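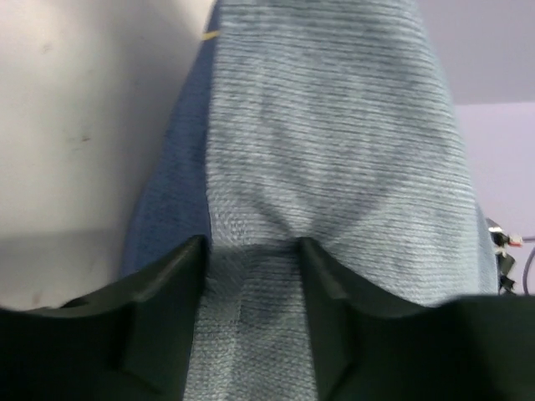
Light blue knitted fabric between the two fingers, wrist camera.

5 December 2018. Group accounts, notes for the autumn reconciliation.

Ledger export from Psarras finally imports without manual edits. The fault was the date column – day and month swapped on anything entered at the Kinville hut. Fixed in the import script, old rows left as they were and flagged.

Opening balance for September taken as 2133. Matches the bank statement. Camp fees for Wasden posted against the wrong event, so the event sheet showed a surplus of 127 that did not exist. Moved to the right line, totals now agree.

Two receipts still missing, both for stove fuel. Santeri Hakala has the card statement and will send the page. Until then the lines stay under "unsupported", not under camp costs.

Budget model for next year: tried estimating food cost from past camps per head per night. Works for weekends. Reads low for the week at Zitinau, where the transport of stores was booked as food in one year and as travel in the next. Need to split that before using either figure.

Fundraising column is still typed by hand. Would prefer it to pull from the deposits tab, but the references there are free text and do not match on anything useful. Short event code in the reference field would do it. Code list drafted, to be sent to section leaders with the subs reminder.

To do: rerun the event report after the fuel receipts are in. Check whether the float was returned after Wasden.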